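Favalow Dustpan and Little Brush Set: my counter crumb situation, reviewed

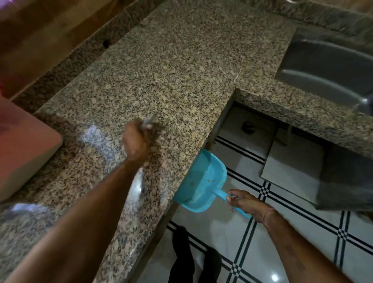
Crumb duty on the granite, light blue pan at the front edge of the counter.

Okay, so I have opinions about a dustpan now. I bake bread twice a week and my husband makes toast like he's being paid by the slice, and our countertop is that speckled beige and gray granite that hides every crumb until you put your forearm down on it. I used to wipe it all into my hand with a damp rag and lose half of it on the floor on the way to the trash. My neighbor Dede Arthur has had the Favalow set for ages and kept telling me to get one, and I finally caved after Thanksgiving pie season chewed through my patience (and two sponges).

I've had mine since October, so it's had a fair trial. You get the pan, which comes in light blue or a sort of mustard, and a small gray hand tool for pushing the mess along. I got the blue. No regrets, it looks cheerful hanging inside the pantry door.

The handle on the pan is my favorite part! It's long and straight, so I can hold it up close to the scoop with my thumb on top and tilt the whole thing against the front of the counter while I sweep with my other hand. My old one (a Bunting, came free with a broom) had a stubby little handle that put my knuckles right in the crumbs. With this one I stay clear of them, and the lip sits snug enough to the stone that toast crumbs go in where they should. Flour is a different story. Flour goes wherever it wants, and I still do a pass with a damp cloth after.

The gray tool is fine. It's short, so getting into the back corner where the counter meets the backsplash means leaning way over, and I have to move my pink container out of the way first or I just push everything up against it. I'd pay a couple bucks more for a longer one. It does a nice job on dry stuff like seeds and crust bits. On anything sticky, forget it, you'll spend longer cleaning the tool than you would have spent on the counter. Ask me about the honey.

Washing up is easy, warm water and dish soap and I leave both pieces on the rack. The pan picked up a faint orange tint after I swept up some spilled paprika, and it took a baking soda soak to get it out.

I did try the Trosis version at my sister's place and it has a rubber strip on the lip, which sounds fancy, but hers was already curling up at one end. The listing for the Favalow had 2,848 reviews when I bought it and I read way too many of them. A lot of people gripe that it's too small for floors. It's a counter set, folks! Get a broom.

Would I buy it again? Yep, and I already got one for my mother-in-law. 4 stars, and I'd bump it up if they made the gray piece longer.

Posted July 2023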